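The farewell tour that keeps coming back

Kotora have announced their last ever tour. Again. Anyone who paid to say goodbye to them the first time may remember the white confetti, the long group hug at the front of the stage and the T-shirt with the word "Finally" across the back. I still have mine. It has shrunk.

The band's label, Jekik, is calling the new run of shows "the true farewell", a phrase that raises a fair question about the earlier one. There are 74 dates, beginning in April, which is a lot of goodbyes for a group that told fans it was worn out by travelling. Tickets come in 2 kinds: ordinary ones, and a "closing circle" pass that lets you stand in a roped-off pen slightly nearer the drums and go home with a signed print.

I don't blame musicians for wanting to be paid. Records bring in very little now and the road is where the money is. But a farewell is a sales pitch like any other, and it works by making people afraid of missing out. Fans who would happily have skipped a year find themselves booking trains and hotels for what they have been told is the final chance. If the chance comes round again, somebody owes them an apology, or at least a discount.

Then there is the album. Nalumov, due out just before the tour, is sold as a return to the rough sound of the early records. On the strength of the single, "Amarasinghe", I'm not so sure. The guitars are louder and the singing is a bit less tidy, but the chorus has been polished until it could sit behind an advert for a savings account. It's a decent song. It would have been the fourth best thing on their second album.

The oddest item is the deluxe box, limited to 1301 copies, with a lyric book, a badge and a cassette that few buyers will be able to play. The last box was limited to 737. Scarcity, it seems, has room to grow.

I'll probably go, of course. The old songs are very good, and the closing run of the last tour was the best I'd ever heard them play. 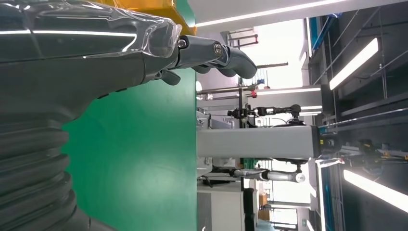
I won't be paying for the pen by the drums, though, and I'd want to see the set list before I bought anything else. Last time they left out half of the first album and played a long new piece that has never been released. If they do that again, I'm going to the bar.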